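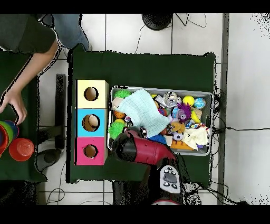 How do I get small toys sorted without buying a whole shelf system? Ours are all in one bin and my daughter dumps the entire thing to find one ball.

Pick a few boxes with a hole in the top, give each one a color, and let her post the toys in. Balls in one, soft toys in another, odds and ends in the last. Start with the balls, they're the easy win!

Asked in Toys & Playroom, 1,286 views

2 answers

Hülya Bozkurt
Oh, I love this question! We did pastel boxes (yellow, blue, pink) in a column on a table with a dark green cloth over it, and the cloth is worth doing because balls don't shoot off it the way they do off bare wood. Cardboard is fine. Mine came flat from Sollham and took tape and one evening.

Cut the round holes bigger than you think! I measured against a tennis ball, and then the plush things got stuck halfway. Spiky balls squash a little, so they go in easier than they look.
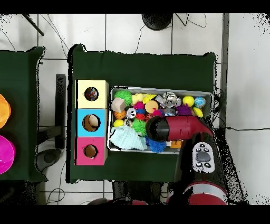

Spread everything out in something shallow before you start, if you have it. A deep bin hides the little stuff and kids give up digging. I let mine choose which color gets the balls, and yes, it changes every week, and I've stopped minding. Foam blocks and the star and banana shapes are the leftovers here, they go in whichever box has room.

One more thing, leave the boxes unglued on the table so you can tip each one out. I glued my first set together and had to shake the whole tower, what a racket!

sinagafan81
we just use a bucket. works ok. Miver has lidded ones if you want lids

Comment from the asker: Trying the boxes tonight, thank you both! Do the knitted things go with the plush?

Hülya Bozkurt: Mine do! Anything soft, same box.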